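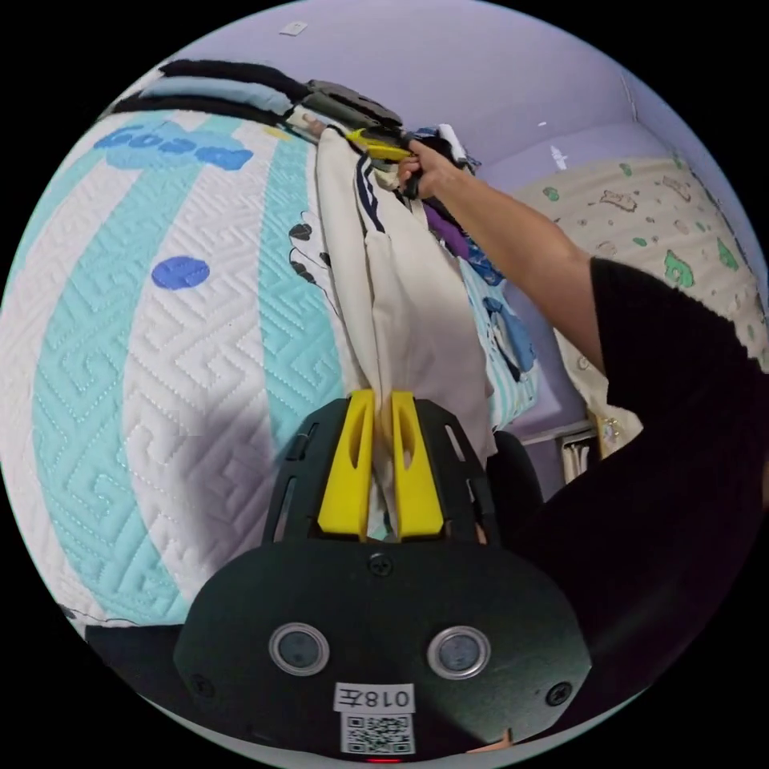

Backups, and why we finally moved ours off site

Those of you who have been reading since the early issues will remember that our backup routine used to be a single external drive, a sticky note, and a good deal of hope. Halyna Yurchenko put up with it for longer than she should have, bless her, and when the drive started making a sort of clicking sound in December she asked, very politely, whether we might talk about doing something else. So we talked, for most of an afternoon as I recall, and I promised I would write up what we settled on, as several readers have asked about it.

The short version is that we now keep three copies of everything. The first sits on the main file server, which we call Ulumby (after a place Stijn Peeters once got lost in, and the name stuck). The second goes each night to a small storage box in the back office, named Dralla. The third goes to tape, and the tapes leave the building. I know tape sounds like something from your uncle's basement, but a cartridge on a shelf uses no power, and a virus can't reach it while it's sitting there. For files you hope never to need, I've grown very fond of it!

We have 42 cartridges in all, each with a printed label and a line in a plain old spreadsheet. Evelien Vermeulen wanted a proper catalog program, and she may yet get her way, but the spreadsheet prints nicely and you can read it when the server is down.

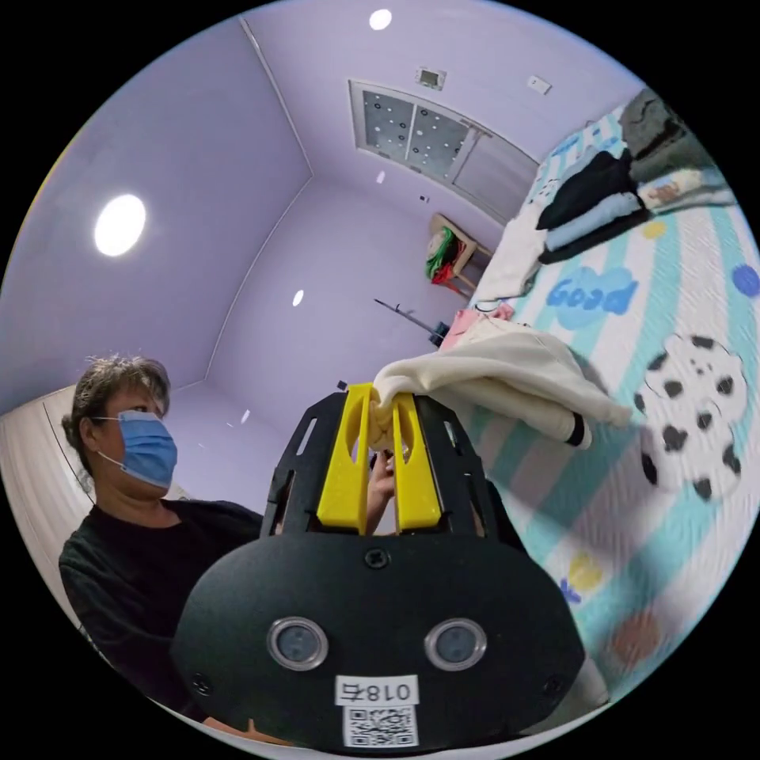

The nightly job starts at 6 in the evening, once most people have stopped saving things, and copies only what changed that day. A full copy runs at the end of the month and takes a good deal longer, so please don't be alarmed if shared folders feel slow the next morning. On an ordinary night we're moving around 3,000 files, mostly documents and mail, and the whole business is over well before anyone has finished supper.

Now, the part I most wanted to mention is the restore test. Revathi Venkataraman picks a handful of folders, tells no one which ones, and asks whoever is on duty to bring them back from tape onto a spare machine. Our first try was a bit humbling. The data was fine, but the password for the encrypted tapes was saved in a file on the very server we were pretending had died. We have since written it down on paper, sealed it in an envelope and put it in the safe at the Schouten office, with a second envelope at Stendorik.

If you're setting up something similar, do try a restore early on, even a tiny one, and have somebody other than the person who built it do the work. Joris De Bruijn has kindly tidied our checklist onto one page and is glad to send a copy to anyone who writes in. He'd also love to hear how you handle laptops that are hardly ever in the office, since we're still scratching our heads over those.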